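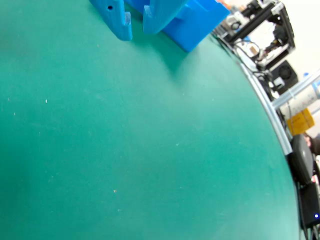 By Tímea Kocsis

Every maker I know has a folder of half-built arms that can wave. Waving is the first thing you teach them, because you plug in the servos, run the demo, and the thing says hello to your kitchen! I love that moment and I will never talk anyone out of it. But I want to argue for what comes after, which is the dull, wonderful job of getting a printed arm to pick up one ordinary object and put it in a bin. I think more of us should pick a job that small and stay with it for a whole season.

Mine is called Csizmadia, after the street where I bought my first printer. It lives at Otum, the shared workshop I joined when my apartment ran out of table, and it has one task on its card: tape goes in the crate. I've been at it for 7 weeks (yes, evenings and Saturdays, and yes, my family has opinions).

People hear that and ask when it will do something useful. I get the question at least once a visit, usually from somebody who is sanding a table leg by hand and enjoying every minute of it. Well, same here! A small task is where you find out what you've built. Waving forgives everything. A finger can be a little crooked, a horn can be one spline off, the base can creep, and the wave still looks great. Ask the same arm to get one finger inside a cardboard core and all those little sins show up at the same address.

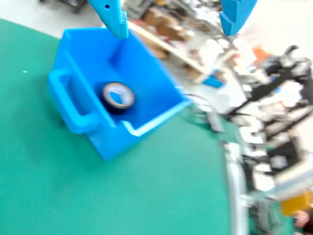 I picked electrical tape since there is always a roll within reach, and I've grown very fond of it as a test object. You can take it from the outside or by the core. It has enough weight to make a tired servo sag, and if you drop it on its edge it rolls away under the drill press and you get some exercise. Foam cubes are what most beginner guides hand you, and foam cubes are liars. They squash to fit whatever bad grip you offer them, and you go home thinking you're done.

My other strong opinion is about printing your own fingers. Buy the servos, buy the screws, buy the power supply (please buy the power supply), but print the fingers yourself and print them badly at first. Mine are on version 42. That number sounds like a confession, and I'm proud of it. Some versions differ only in the notch near the tip. One was so thick it couldn't go into the core at all, and I wore it on my keychain until it snapped. Each one cost me pocket change in filament and an evening of looking forward to the next day, and I can't think of many hobbies with a better rate than that.

There's a fair argument on the other side. Orgate, the club across the river, goes straight for big builds, and their members will tell you that a person who spends weeks on a roll of tape will get bored and quit. Some do. I nearly did, in week 3, when the elbow would shake every time it stopped. But I've watched the big builds too, and they tend to stall at the point where nine problems arrive together and no one can say which one is moving the arm. With one object and one bin, I change a thing, run it again, and know by the time my tea is ready. 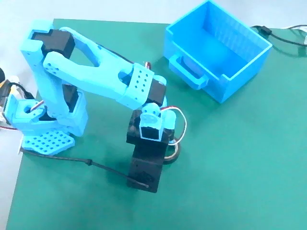 What a shared bench adds

I could do all this at home, and for a while I did. The difference at Otum is that other people wander past. A woman who repairs accordions looked at my wrist bracket and told me where it was going to crack, and she was right to within one layer. A retired bus mechanic taught me to tie down a servo lead so it has slack at the joint and none anywhere else. I'd read the same advice online 4 times and ignored it every time. It's different when someone takes the cable out of your hand.
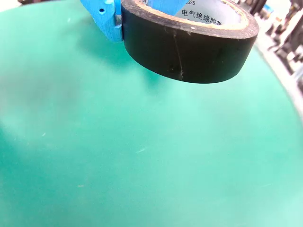 So my plea to workshops is to leave room for slow projects. Let an arm stay bolted up between visits if you possibly can. Half my early evenings went on setting up and measuring everything again, and I'd have given a lot for a corner I could walk away from. Cumora, where I was a member before, cleared every bench at closing, and I understand why, but I never finished anything there that had a joint in it.

In October I'm going to change the card. It will say tape goes in the crate, from anywhere on the mat, and I expect that to eat my winter. If you're in the building, come and kibitz. Bring a roll of a different size if you have one, and tell me what's wrong with my fingers.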